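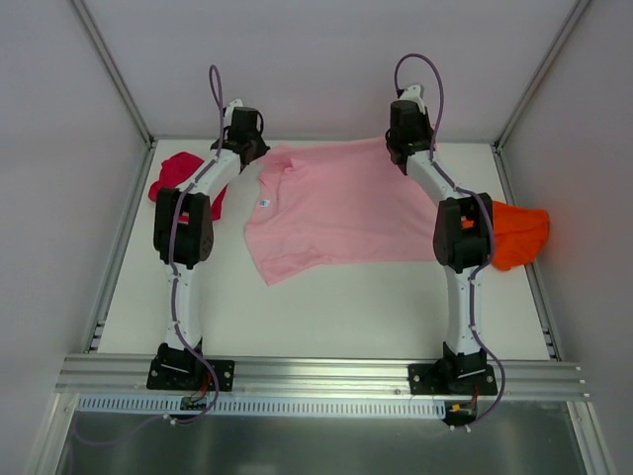
Color bleed from red cotton onto lighter items, cold wash

Posted in Laundry and Fabric Care

I have a front loader, Elteck brand, and I wash mixed colors at 30 C on the normal cycle. Last Friday a new red cotton shirt went in with older light items and two of them came out with uneven blotches. The drum was nearly full. Detergent was a liquid for colors, dosed per the cap. I had understood that cold water does not cause bleeding.

What I would like to know: is the dye transfer caused by water temperature, by drum load, or by the shirt itself? And is there a procedure that removes the blotches without stripping the original color? I have not put anything through the dryer yet.

– Forodstead

Cletus Calloway

Mostly the shirt, with the drum load making it worse.

Red cotton is usually dyed with reactive dyes. These bond to the fiber, but a portion of the dye never bonds and should be rinsed out at the mill. If the rinse is short, the leftover dye sits in the cloth and comes out in your first few washes. Cold water slows this down. It does not stop it. Some direct dyes, found on cheaper goods, are held more weakly and will keep releasing a little color for the life of the garment.

A full drum matters in two ways. There is less water per item, so the released dye is more concentrated, and the items stay pressed against each other. Blotches instead of an even tint usually mean contact transfer, often while the load sat wet after the spin. How long was it in there before you opened the door?

For removal, in this order:

Do not dry the items. Keep them damp if you can.

Rewash them alone on a long cycle with plenty of water. This clears more than people expect if it is done the same day.

If color remains, soak in oxygen bleach (sodium percarbonate) dissolved in warm water. Follow the dose on the package. Leave it up to eight hours, then rinse and check in daylight. Repeat if it is getting lighter. Skip this for wool and silk.

Color run remover based on sodium dithionite is stronger and will also attack the original dye on many garments. Test an inside seam first. I would keep it for whites.

Chlorine bleach is a bad idea on anything with color, and it will yellow elastane.

To test the red shirt, wet an inside hem, press it with a white cloth under a warm iron and look at the cloth. If there is color, wash the shirt alone until the test comes up clean. If it has not improved after 4 washes, assume it never will and keep it with dark items.

Rattanakul

Use a cup of vinegar and a handful of salt in the first wash, it sets the dye. My mother did this with everything and we never had a problem.

Cletus Calloway

Vinegar does nothing useful for reactive dye on cotton. Acid is used with acid dyes on wool and nylon, under heat, during dyeing. Salt helps push dye onto the fiber in the dye bath but does not fix it there afterward. It won't hurt the shirt, though I would not run vinegar through the machine regularly – it is hard on some rubber seals.

Jererthorpe

Color catcher sheets. They pick up some of the loose dye in the water but they can't do anything about two wet things touching. I use one per load, two if there is anything new. Also your machine may have an extra rinse button, worth trying.

Forodstead

The load sat for most of the night, so contact transfer fits. One item came clean after the rewash. The other is in percarbonate now. The hem test on the red shirt left a clear mark on the cloth, so it will be washed separately.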